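Torque Values and Where They Go to Hide: Indexing a Light Aircraft Maintenance Manual
Final project report, Aviation Maintenance Technology, Jerness Technical College

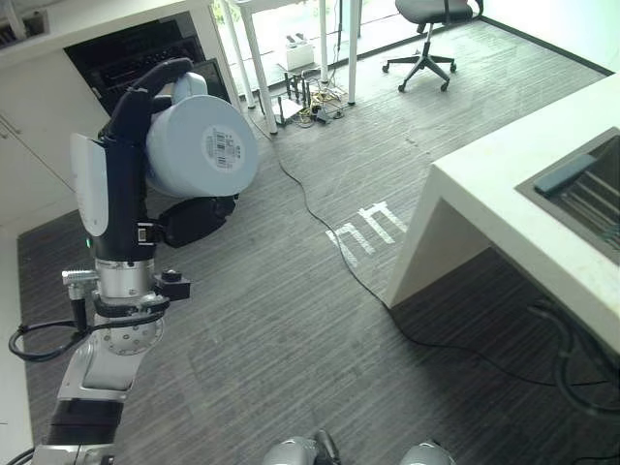
Folke Skjelbred wanted to know, at the first review, why anyone would index a manual that already has an index. The manual's own index was printed in a year when the manual was half as long, and every revision since has been slipped in behind it without telling it. Look up "brake, bleeding of" and you land on a page about cowl flaps. Folke tried two more entries, got the cowl flaps again and withdrew the objection.

1. Background

The Wultard 2 is a four-seat, high-wing trainer. The school owns one airframe, which does not fly, and one service manual, which barely closes. The manual came to us as a scan of 600 pages in a single file with no bookmarks and a file name consisting mostly of underscores. Students have been scrolling through it on the shop computer for years. The accepted method is to grab the scroll bar, let go somewhere near the landing gear and hope.

Our group of three was asked to make the thing searchable and to check that the result could be used by someone with greasy hands and limited patience.

2. What we did

We started in March by running text recognition on the whole file. It did well on typed paragraphs and poorly on everything a mechanic would want. Tables came out as soup. The letter l and the number 1 were treated as close friends, so a torque of 110 inch-pounds could arrive as "llO". We decided early that no number would go into the index unless a person had read it off the page.

Next we split the file by chapter and gave each page a heading taken from the page itself. Pages replaced by a revision were kept but moved to the back and stamped SUPERSEDED. There were 132 of them, which explains some things about the rigging of our airframe.

The index was built in a spreadsheet. Chung's textbook on technical documents recommends a controlled word list before you begin. We began, regretted it, and then made the word list. Until that point we had "gear, nose", "nose gear", "nosewheel assy" and "front wheel" as separate entries, each pointing to different pages.

3. Testing

We wrote a set of lookup tasks of the sort that come up in the shop: main wheel bearing grease, aileron cable tension, battery box drain, the part number for the door seal. Classmates did half the tasks with the old file and half with the new one, in mixed order.

With the old file the average lookup took 272 seconds. We don't have a clean average for the new one – the timing sheet for the second afternoon was used to wipe a dipstick – but every lookup we still have on paper came in under a minute, apart from the door seal. The door seal is listed in the parts catalog under "Weather", and we have added a cross-reference and some harsh words in our notes.

4. Problems

The wiring diagrams were scanned in two halves, and the halves do not line up. We joined them by hand. Two still have a wire that steps sideways at the fold, and both are marked "check against original."

Grukberg, the outfit that made the scan, left out the fold-out page on fuel system venting. We wrote to them twice. They replied once, with a price list.

The index stands at roughly 1,000 entries. The electrical chapter is thinner than it should be since it was done last, by the person who lost the draw.

5. What should happen next

The next group should find a paper copy of the venting page, redo the electrical entries and have a licensed mechanic sign off on the torque table before it gets pinned to a wall. Until then the table is for study only. It says so at the top and at the bottom, in red.

The spreadsheet is on the shop drive in the folder called MANUAL NEW. Please ignore MANUAL NEW 2.

Submitted 01/08/2021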